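17 March 2023. The Clarano shrine opens for the season tomorrow at first light and I've got my spot on the early bus from Furkness!! Thread as I go 🧵

The doors have been shut since the snow came. All through February the lamp was kept at the lower temple in Ruseck, and tonight it starts back up the hill with the singers walking behind it.
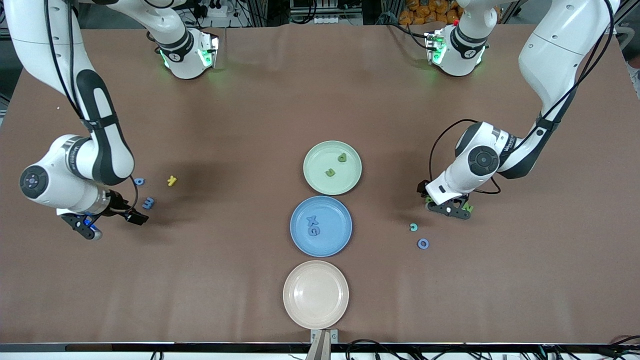
The walk is 4 miles and climbs to 954 meters. I did it last year in bad boots and still loved every step. New boots this time, plus 30 of us from the Furkness group chat (hi all, bring gloves).

If you've never heard the Kwofie bell, it rings once when the lamp crosses the bridge and then stays quiet until the doors open. I get goosebumps just typing that.

Visitor passes for opening day are all gone, 2598 of them. The second day is open to anyone, no pass needed, and the line moves a lot faster. The food stalls stay up for both days, so you still get the sweet rice.
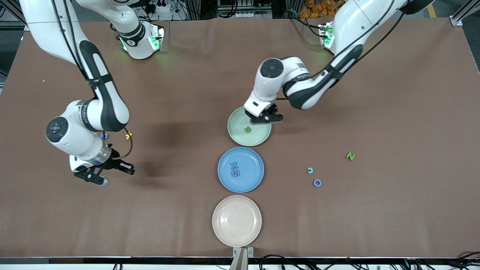
Lots of people are asking me the same thing: can you go up if you can't manage the walk?

A shuttle leaves from the Ruseck temple gate every hour after sunrise and drops you just below the steps. Seats go to older visitors and families with small kids first.

Shoes come off at the second gate, so wear thick socks. The stone is freezing in the morning!

Packing now. More from the bridge tonight if my phone holds out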